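Unit 4 handout: Heat transfer in moist cooking
Instructor: T. Carbone
Revised 8/24/19

4.1 Modes
Moist cooking covers boiling, simmering, steaming and absorption. In the first three the food sits in more water or steam than it can take up. In absorption cooking the water is measured so that little or none remains at the end.

4.2 Boiling point
Water boils at 100 C at sea level. The value drops as air pressure drops, and cooking times for grains and dry beans rise to match. Salt at kitchen levels shifts the boiling point by less than one degree and may be ignored in all problems.

4.3 Latent heat
Turning one gram of water at 100 C to steam takes far more energy than warming the same gram from room temperature to a boil. A hard boil does not cook faster than a gentle one – the extra energy leaves as steam. See Granström's notes, page 41, for the derivation.

4.4 Lids
A lid cuts losses in two ways: it limits the escape of vapor and it returns condensed water to the food. Problem 10 asks for the energy balance in both cases.
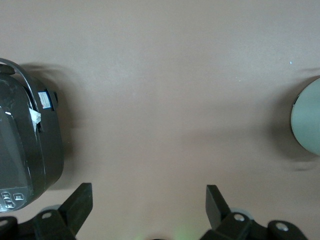
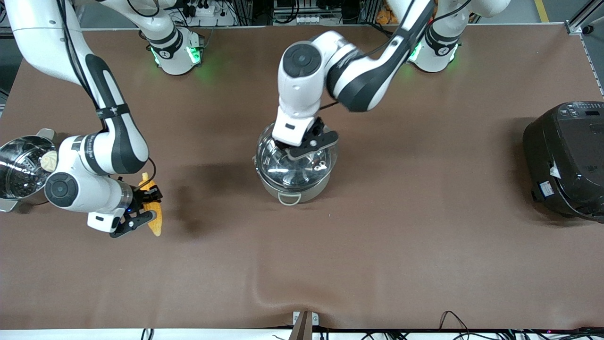

4.5 Thermostatic control
An absorption cooker needs no timer. While free water remains, the bottom of the inner pan stays close to the boiling point. Once the water is taken up, the temperature climbs and the switch trips. A stovetop pot has no such switch, and the cook must judge the end point by eye. A clear glass lid, like the one on the stainless-steel pot in the second picture, permits this with the lid in place. For corn on the cob the end point is not set by water uptake, so problem 23 treats it as plain boiling.

Reading for September: Sarmiento, chapter 3.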